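2024-09-05

Spent most of the morning on the equipment budget and did not finish it. The number I was given is 3,000 for the rest of the year, and it has to cover grippers, spare parts, storage and whatever I forget. I keep moving the same lines up and down the sheet.

The Votico quote came back. They want 2 months from order to delivery on the hand-held grippers, so anything ordered after the end of this month might as well be a December purchase. I had been counting on three weeks. I wrote back asking if they would split the shipment and send one pair early. No answer by five.

Jemal is cheaper per unit but charges separately for the finger strips and the screws, and I can't tell from their price list whether the strips come in packs or singly. I sent them a question about it. If it's singly, the saving is gone by spring. I would still rather buy from them for the drives, which are 55 each and the same thing everybody else sells for more.

What I don't have is a good number for wear. I went back through my notes and I only started writing down part changes in July, and even then I skipped days. There's one page that just says "changed left again" with no date. I started a proper log this afternoon on the back pages of this notebook. Date, which side, what was replaced, how long it took. It should have been there from the start.

Lunch late, leftover rice.

The other thing is Bakcombe. The plan for that site still says four pairs of grippers, and I think two would do it if the sessions are staggered. One person works while the other checks files, then they trade. Four pairs only makes sense if four people are working at the same time, and there isn't the space for it. I cut the line to two and moved the difference into spares. I expect an argument. I'll bring the session times from the spring, because on paper the equipment was sitting in its case more than half the time.

Isis is what worries me more. That project is all household tasks - laundry, dishes, tidying up - and it's done in ordinary rooms, so things have to be carried in and out. The cases we have were bought for a lab shelf. One latch is already bad. A decent hard case with foam is 45, and I put in for two of them. It's a small line and I would like it to survive, but small lines are the first to get cut.

I also spent some time on the question of whether to wait for a newer model. My feeling is no. We know the ones we have and the people using them are used to the grip. A different finger shape means a new round of practice and a lot of recordings I'd end up throwing away. The practice hours don't show up in anybody's quote but they come out of the same pot in the end.

Socks are the task I keep using to judge a gripper. They're soft, they fold in on themselves, and it takes two tools to keep hold of both ends.
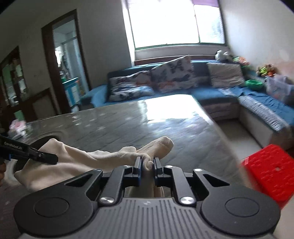
Towels and shirts can be next, but I don't want to pay for extra tasks until the soft-item list is settled. For the budget I'm assuming laundry through the end of November and nothing else. Dishes would need some kind of cover for the moving parts and I haven't priced that. I put a question mark in the column and left it.

So the sheet stands like this tonight. Two pairs for Bakcombe, two cases for Isis, drives from Jemal, and a spares line that is a guess. Shipping isn't in there yet. If Votico won't split the order I'll have to decide by the middle of next week whether to take the late delivery or stretch what we have.

To do tomorrow: call Votico before ten, find the receipt for the last set of screws, ask if the batteries come out of my budget or the general one.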